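Why I'm Still Backing Our Number Ten

I said I'd give it until November 2019 before writing anything about our fly-half, and I've just about managed it. Lindmont have lost four of their last six and the moaning on the terrace is getting louder every home game. You'd think he'd sold the clubhouse!

Let's start with the kicking, as everyone else does. Yes, he missed three against Zenside, and yes, two of them were in front of the posts (I was right behind them, I know). But he's also put 141 points on the board in a side that spends most of its life in its own 22. Put him behind a pack that wins its own lineout and we'd be talking about him very differently.

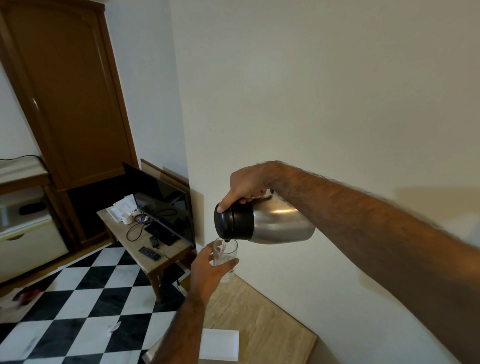
Pouring a glass of water

The thing I love is how flat he stands. Back in August, in the warm-up game with only 700 of us there, he took the ball practically on the gain line, threw a miss pass off his left hand and put the winger in untouched. I shouted so loudly the chap in front spilt his tea. He hasn't tried it much lately, and I think that's coaching. Somebody has told him to sit deep and kick, and it doesn't suit him one bit.
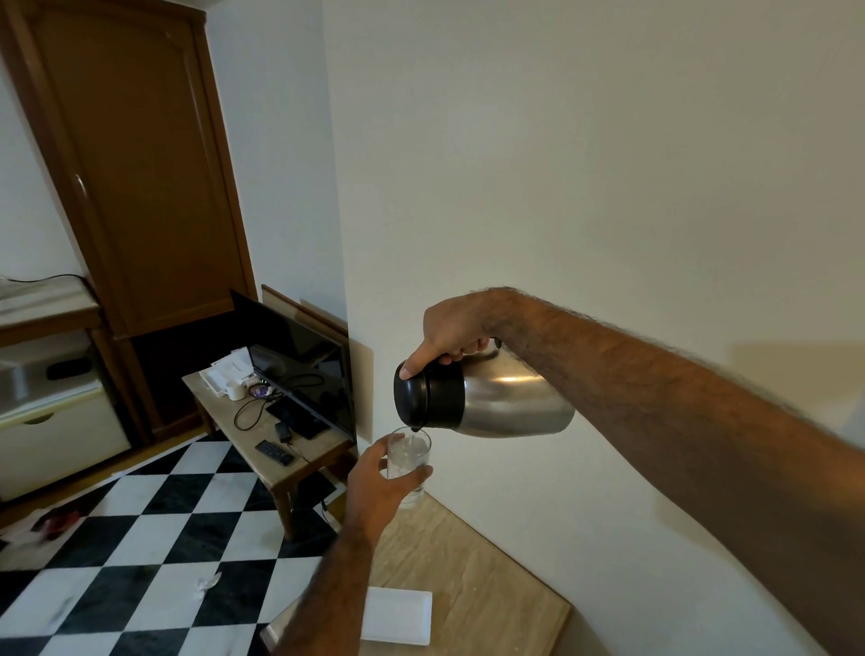 What needs to change

Pick a proper scrum-half and stick with him, for a start. We've had three this season and the service has been all over the place. Then let the inside centre take some of the kicking out of hand. Ndung'u play it that way and their ten always seems to have an extra second, even on that bog of a pitch.

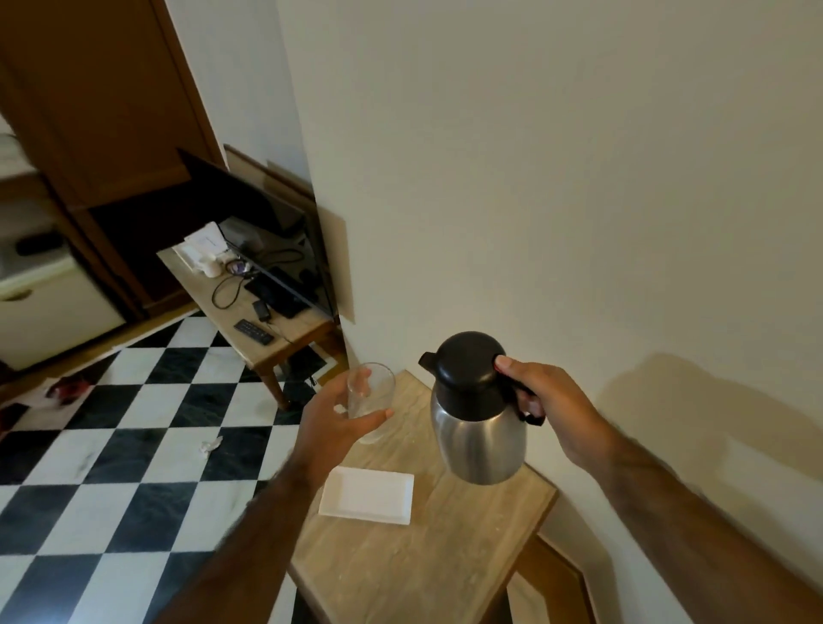

Empty glass and carafe, held over a table

We've got Pundex at home next and they bring a good crowd, so there could be almost 2,000 in if the rain stays off. I'd start him, give him the tee and leave him out there for the full eighty. If he has a shocker you can all come and find me, I'll be by the scoreboard in the green hat.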